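I spent Friday afternoon at Plurent's workshop in Drimesdale, watching an arm learn its way round old computers. The count stood at 3045 examples when I got there, and the team wants more by August!
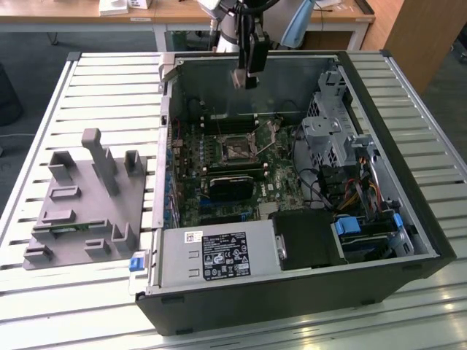
*By Gerasimos Kokkinos | 26 Jul 2025*

The Dell tower lies on its side with the cover off, and the gripper comes down from the top edge. Each go gets saved for training (good or bad, they keep the lot). We got through 89 before tea, and I was rooting for number 90.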